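Plastic shopping bag

A plastic shopping bag (also carrier bag, grocery bag, in some places just "plastic") is a light bag made from thin plastic film, used for carrying goods home from a store. Most have two loop handles cut from the same film as the body. The handled kind is often called a T-shirt bag, from its shape when laid flat.

Material and make

Usually polyethylene, either high density (thin, crinkly, noisy) or low density (softer, thicker, more stretch). Film is blown as a long tube, pressed flat, sealed across at the bottom and top, then punched to leave the handles. Side folds, known as gussets, let the bag open out into a box-like form when filled. White bags get their color from pigment mixed in before blowing. With little pigment the film stays cloudy and contents show through; with more it hides them.

Thin film does not go back to flat once it has been handled. It takes creases easily and keeps them, and the creases catch the light. 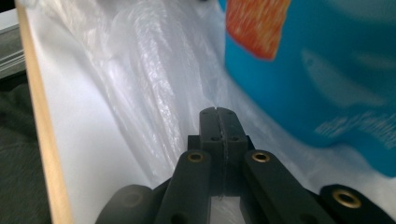
Wrinkled white bag film, with long diagonal folds.

Printing is done on the film before cutting. One color is cheapest. Store logos are common, also size marks and recycling codes.

Opening and packing

New bags tend to cling shut. Usual fixes - rubbing the mouth between two fingers, a damp fingertip, or pulling the handles apart sharply. At checkouts the bags hang on a wire rack, and taking one off pulls the next one open.

Heavy and flat items go at the bottom, soft items last. Bags of chips and other puffed snacks are mostly air and crush easily, so they are packed on top or given their own bag. 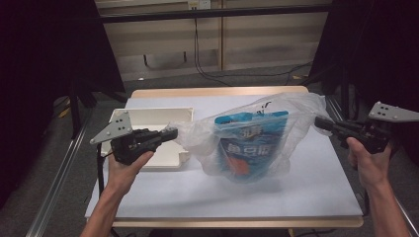
Snack packages are awkward to bag for their weight. They fill the space long before the handles are under any load, and the stiff seam edges can catch on the film going in. Standing the package upright is the normal way, as with the blue one with "3D" on it, which can be read through the cloudy film. Holding both sides of the bag keeps the top spread wide, and one side pulled outward will stretch into a broad crinkled handle shape. Tall packages may stick out past the handles and then the bag can't be tied.

Sizes

No single standard. Makers go by width, gusset and length, and names such as small, medium and jumbo vary from one to the next. The Plalix catalog dated April 28, 2025 lists 40 sizes, sold in cartons of 1000. Prelia, a smaller maker, sells a heavier reusable type in packs of 177.

Reuse and storage

Commonly kept for trash can liners, wet shoes, packing filler. Stored stuffed inside one another, or folded in strips and then into triangels, which take up far less room in a drawer. Margit Ljungberg's household guide Roy gives the triangle fold and two knots for closing a full bag.

Disposal

Film is often not accepted in curbside recyling as it wraps around sorting equipment. Some stores have a drop-off bin by the entrance. Prurkville has had 119 such bins since December.

See also: Paper bag; Tote bag; Trash bag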